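Koval Dried Lion's Mane, Whole Slices

Pack of 40 g or 60 g
Grown and dried in Stendbridge

Lion's mane is a white edible mushroom with soft hanging spines. It has a mild taste which many people compare with crab meat. Our slices are dried slowly at low heat, and we add no salt, no oil and no flour to them.

How to prepare

Put the slices in warm water and leave them for 40 minutes. Press the water out with your hand, then fry them in butter until the edges are brown. The soaking water is good for soup. For tea, cook 3 slices in a small pot for an hour.

Storage

Keep the bag closed, in a dry and dark cupboard. After opening please use within 2 months.

Please note

This product is a food and not a medicine. If you have an allergy to mushrooms, do not eat it. If you take medication, ask your doctor before.

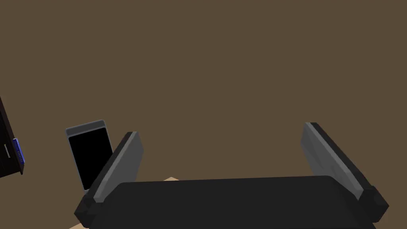 Porkley wrote to us that the thin slices get soft sooner than the label says, and that half an hour of soaking was enough for them. For the thick ones we still advise the full time.

Also from Koval: Tivley oyster mushroom powder, dried shiitake caps

Orders received before Tuesday noon are sent the same day.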